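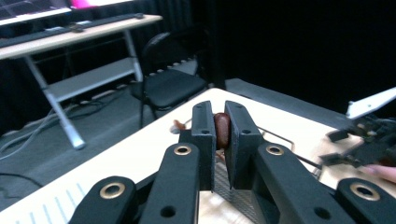

Fixing a Gripper That Loses Small Parts

Small rounded objects can slip out of the parallel fingers even though the log reports a closed grip. On our Stulten hand tools the fault was linkage play – the pads met at the top and stayed open below.

1. Release the object and keep hands clear of the linkage.

2. Close the fingers empty. Look for a wedge-shaped gap between the pads.

3. Check each grommet for side play. Replace any that moves in its arm.

4. Zero the width reading with the pads fully closed.

5. Run 20 grip-and-hold cycles on the same object. Before the repair, Dilek Uysal logged 12 drops in 67 cycles.

If drops continue, tag the tool out and send the log to Tarek Mansour.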